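The Rutherford Tool Library Turns a Corner

Dear neighbors, borrowers, and anyone who still has our long ladder,

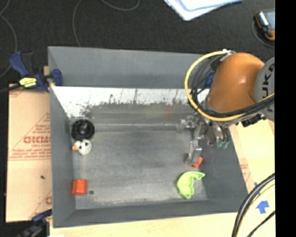
What a winter and spring it's been

I meant to get this out to you back in April, and then the seed swap happened, and then my sister came to stay, so please forgive me for squeezing two seasons of news into one item. The big news first, for those of you who only read the top (I know who you are, and I do the same): as of the end of June we have made 2,298 loans since we opened the doors on Brisside Street. When I think back to that first evening, with a folding table and a shoebox of index cards and a lot of borrowed chairs, I get a little misty about it.

Our most wanted tool is still the pressure washer, followed by the carpet cleaner and then, to my great surprise, the apple press. The press goes out nearly every night in the fall and then sits quiet, so if you have a plum tree or early apples, July is a lovely time to get your name down before the rush. Please rinse it before it comes back. I say this with love. Dried pulp is like cement, and Maarten Nijs spent a good part of last October with a toothbrush and a bucket.

Fees and the new catalog

Membership stays at $40 a year for a household, or $20 if you're a student or on a fixed income, and you don't have to show us any paperwork for that, just tell us. We talked about raising it when the rent went up, but the plant sale brought in $1,771, more than we've ever made in one afternoon, and that covers the gap nicely for now. Thank you to everyone who dug up half their hostas for us!

You'll also have noticed that the index cards are gone. Nesma El Fassi has typed every one of them into the new catalog, including the ones in my handwriting, and you can now look up a tool from home and see if it's in. A few things are still listed under odd names. If you're searching for the tile cutter and can't find it, try "wet saw," and if that doesn't work, call us and one of us will walk over to the shelf and look.

Summer hours and the sharpening bench

Through the summer we're open evenings from 5:30 to 8, a half hour later than before, which I hope helps those of you coming back on the Relleck bus. The sharpening bench will be set up out front whenever the weather is decent. Bring your kitchen knives wrapped in a towel, your pruners, your hoes. We can't do serrated blades or scissors with plastic handles, and we'd rather not do chainsaws, although I'm told Maarten can be talked into it.

We're also hoping to start a mending night in the fall if we can find a second sewing machine. If yours is gathering dust in a closet, come and see me.

And about that ladder. It's the 24-foot one with blue tape on the bottom rung. No late fee and no hard feelings, just lean it up by the side door.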